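The Red Mug

Montserrat Tapia had promised her sister she would not bring the coffee things to the new apartment, and she had kept the promise for almost four hours, right up until the moving van was loaded and she went back upstairs for one last look and found them sitting on the kitchen windowsill where she must have left them herself. The glass bowl with its lid, the little spoon with the pink handle, and the red mug. So down they came in her lap, on the bus, wrapped in her good cardigan, all the way across Lacson to a third-floor apartment that smelled of fresh paint and somebody else's soup.

They had been her mother's things, or at least her mother had been the one to use them, and in a family that comes to the same. The bowl had been a wedding present from an aunt who disliked everybody and gave lovely presents anyway. The spoon was a child's spoon, really, and had probably been Montserrat's own, back when she was small enough to fling it. The mug had cost twenty cents at a church sale, and her mother told that story every single time she filled it, to the mailman, to the dentist once, and to anyone who stood still in her kitchen long enough to be handed a drink.

What her mother never did was measure. She would take the lid off, set it down flat, and spoon the beans out one slow scoop after another while she talked, and when the story was over, that was enough beans. A short story made a weak cup. If you came to her with real trouble, you got something you could have patched a roof with.

Montserrat unpacked the kitchen first, with the windows open to let the paint out. It was May and the evening was soft, and down in the street a boy was bouncing a ball against the laundry with great patience. She had a white table now, brand new, which her sister had picked out and which showed every crumb. She had a bag of beans from Pirka, the little shop by the bus stop, because it was the only one still open. She filled the bowl from it, not quite to the top, and stood there feeling foolish, since there was no one to tell a story to. 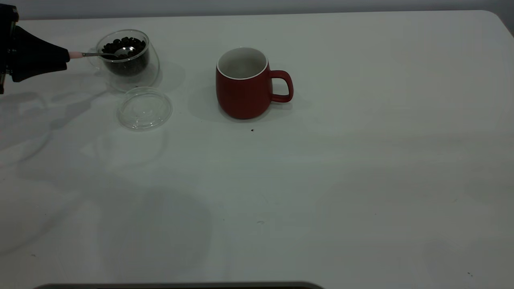 The bowl, the spoon and the red mug, with the lid set down on the table.

She was still standing there when someone knocked. It was a tall old man in slippers, holding a saucepan in front of him with both hands as if it might get away.

"Baltazar Varela," he said. "From 410, across the hall. I made too much soup. I always make too much soup, I have the recipe from when we were seven people at the table and I've never learned to divide it."

So that was whose soup it was. She told him to come in, and he came in as far as the doormat, and then, after a good deal of looking at his slippers, as far as the table. He admired the window. He admired the table too, though she could tell he thought it was a foolish color for a table. Then he saw the mug and his whole face went up.

"Now that," he said, "is a proper mug. Where do you find a mug like that?"

And Montserrat, who had not told the story in her life, who had in fact left rooms to get away from it, picked up the spoon and began. She told him about the church sale and the lady with the cash box who wanted a quarter. She told him how her mother had walked out to the gate and back again on principle, and how the rain had started, and how her mother had stood in it until the lady gave up. One scoop, and then another. He asked what year this was, and whether it was the big church or the small one, and that took them off to a wedding he had played the accordion at, sixty guests and no chairs, and she kept on scooping while he told it because it seemed rude to stop.

It was dark by the time she had the beans ground and the water on. The coffee came out black as a boot. Mr. Varela drank his from the red mug, since he was company, and she had hers from the measuring cup, which was all she had unpacked.

"It's strong," he said, after a while.

"It was a long story," said Montserrat, and she went to find two bowls for the soup.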